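Gear notes from the Endport traverse

The plan was 16 miles over two days, with one night at the Cillside hut, and I had decided to do it with microspikes and leave the crampons at home. The forecast supported that. Freezing level was well above the ridge on the first day and dropping through it on the second, with light wind from the west. I have done the route in July four times and once in late fall. This was my first attempt with snow on it.

Eleri Prydderch came along, mainly because she owns the good stove. We left the Endport trailhead at first light on the 30th December, with an overnight pack each and one thin rope that we agreed we would probably not need.

The lower section is forest road and then switchbacks. There is little to report. Snow started at the second bridge, patchy, then continuous from the old sheep pen. It was firm enough to walk on without sinking but not icy, and we put the spikes on at the pen anyway to save stopping later. My left spike has a stretched rubber harness and rides forward on the boot. I had noted this after the last trip and did not fix it.

From the pen the trail gains the shoulder and crosses a gully. In summer the crossing is a few steps on gravel. With snow in it, the far bank is a 30 degree slope with a bad runout into boulders. Spikes are adequate on that angle if the surface takes an edge. It did, mostly. We crossed one at a time with axes out and moved the rope to the top of Eleri's pack, where it stayed for the rest of the trip.
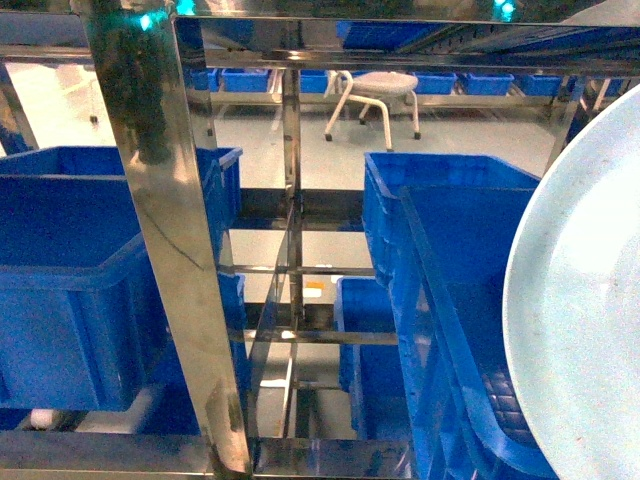
Packing was the thing I changed most for this trip. My old method was to load from the bottom up in order of bulk, so the sleeping bag went in first and anything small drifted down the sides until I had to empty the whole pack to find it. Now I sort by when an item will be needed, and I do the sorting at home the night before. A big blue plastic bin with a thick rim is the right sort of thing for this, because it stays open while you work and you can see straight down into it. Hut items go in the bottom, then food for the second day, then insulation, then the items I want at a rest stop. The bin gets emptied into the pack in reverse, which takes a second container or a clean floor. Spikes, headlamp and gloves never go in the bin at all. They go directly into the lid pocket.

It worked well enough. At the shoulder I had my shell and thick gloves on in less time than it took Eleri to find hers, and she is normally the quick one.

The ridge section was slower than I had planned. I budgeted on summer pace plus 30 percent and that was optimistic. Drifts had filled the hollows between the rock steps, and every hollow had to be probed or walked around. My left spike came off twice. The second time I tied it on with a spare bootlace over the instep, and it held all the way to the hut.

Vendula Bartoš was already there with two friends, having come up the short way from Owen. She had the fire lit. She also had crampons, and she was polite about my bootlace.

We compared notes on the descent. Her view was that the north side would be hard by morning and that spikes would not be enough below the notch. I agreed with her after looking at the thermometer on the porch, which read 15 Fahrenheit before bed. So we gave up on the traverse and went out by Owen with her group the next day, then begged a ride back to the car.

Corrections for next time:

Replace the left spike harness, or the pair. Zatau sells the harness separately but the shipping costs nearly as much as the part.

Carry crampons on any route with a north side descent after a cold night. The weight penalty is small compared with the rope we did not use.

Use summer pace plus half on the ridge.

Bring a second lighter. Mine stopped working at the hut, and the good stove has no igniter.

I would still like to do the full route with snow on it. Eleri is free again at the end of the winter and has asked that I buy the harness first.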